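Wednesday, shop notebook, upstairs bench copy

8:10. In early to beat the Fovitz people. Coffee machine down again, someone please call. Kedgate returns cart is already two deep at the door so the day is going to be short whatever I plan.

Carried over from last week:
– tray spec for the Farnon cell, still no sign-off
– rota for the hand grippers, see further down
– wrist complaints (three now, mine makes four)
– find out who moved the good torque driver

Farnon cell first. It ran the overnight tote job and I have the log. 600 picks queued, stopped itself twice, once on a bag with a twisted neck and once for no reason I can find. Restart is still a person walking over and pressing the thing. So "unattended" on the plan should say "attended by whoever is closest". Changed it on my copy. Price will want it changed back.

What that means on the floor: Inmaculada used to do the whole tote line by hand with one other person, now she does the stops, the re-seats, the odd shaped stuff the arm won't take, and the count at the end. Less lifting. More standing around waiting for a light, her words, and then three things go at once. She'd rather have the lifting back on slow days. I wrote that down because it keeps getting left out of the summaries. The job description in the system still says packer. Needs fixing before reviews, pay band hangs off it.

9:30. Call with Price about hours. They want the demo sessions to come out of normal shift time, fine, but nobody's targets have been adjusted for it. If a person spends the morning on grippers the afternoon numbers look terrible and it's their name on the sheet. Asked for a separate code. Was told "we'll look". Asked again by email so it's in writing.

Gripper sessions. Target is 300 usable takes for the light-goods set, plants and flowers and small boxes, the things the cell drops or crushes. Same round table for all of it for now, we can vary the surface after. Slow and boring is what we want. Reach, close, lift, set down, open, hands back to start. If you fumble, finish the move anyway and flag it after, don't stop halfway, the half takes are a pain to clean out.

Fan is loud enough that spoken flags may not come through. Hold up and say it twice, or write it on the sheet.

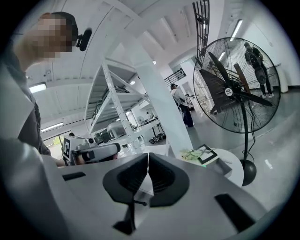
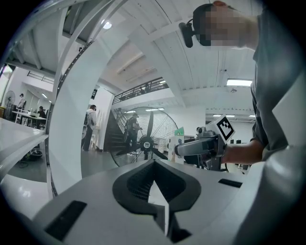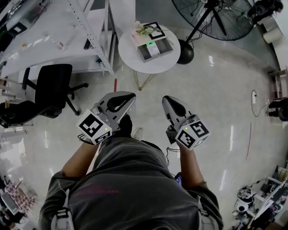
Gripper work downstairs. Last one: both grippers in hand at the round table.

Notes from going through takes with the group, in no order:

Cables. The leads off the grippers catch on sleeves and on the table edge. Tape them along the forearm? Velcro would be quicker to take off. Try both.

Keep the cube markers clear. People wrap a hand up over the cube when they get tired, specially the left. Tracking goes and the take is junk. Same if you turn so your body's between the cube and everything else.

Stems. Coming in from the side works better than from on top. Closing all the way bruises them, you want to stop when the pads just take hold. Very hard to explain this to someone, easy to show. Inmaculada showed the two new starters in five minutes and I'd spent a page on it. Page is now in the recycling.

Floor. Power cord and the thin red one both want routing out of the walkway before somebody goes over. Also shoes, can we please pick one place for shoes.

Session length. We said 40 minutes then a break. In practice folks go past it becuase they're in a rhythm and then the wrist thing starts. Going to make it a hard stop with a timer. Not popular, I know. Second half of a long session is where most of the flagged takes are anyway, so we lose very little.

11:50. Talk over lunch turned into the real meeting, as usual. Main points so I don't forget:

– People asked straight out whether they are training the thing that replaces them on light goods. I said what I know. The cell takes the repeat totes, the light goods pilot is on one line, no headcount decision has been shared with me. That's true and it's also thin. They deserve someone from Price in the room saying it, with a date on it. Asked for that.
– Two would like to be on the session rota full time. Two want nothing to do with it. Both OK by me. Rota has been treating it as everyone takes a turn and I think that was a mistake.
– Whoever's best at the handwork gives the best takes, so the good packers get pulled off the line most, so the line gets worse, so the pilot looks better next to it. Somebody needs to say this to whoever makes the comparison chart. Probably me.
– Ask if the head cameras keep running in breaks. They shouldn't. I want it on the sheet: off at the break, on after, initial both.

1:15. Farnon cell stopped again. Bag neck. Inmaculada had it cleared before I got down the stairs. She's started folding the necks under before they go in the tote, which isn't in any procedure, and the stops have dropped off on her totes. Writing it up as a procedure with her name on it. Want it going to Fovitz as coming from the floor.

Fovitz visit, short version: they liked the re-seat numbers, asked for a quieter fan (ha), want to try their softer pads on the stem takes. Fine, but not mixed into the same batch, we'd never pull them apart later. New pads, new batch. They also want the stop log in a different format. I said send me a template.

3:40. Back on returns, Kedgate cart finally empty. Hands ache. Did one session myself to see how it feels now. The grip is OK for the first stretch, then you notice the weight is all out front. A counterweight or a forearm rest might do it. Sketch is on the back of the rota. Don't throw out the rota.

To do:
– procedure for folded bag necks, with Inmaculada Toledo, get her to read it first
– timer for sessions, loud enough over the fan
– cord routing, both of them
– hour code, chase Price
– title change before reviews
– rota split, opt in, put sheet up by the lockers
– camera off / on line added to session sheet
– velcro
– coffee machine

Torque driver was in the returns cart. No comment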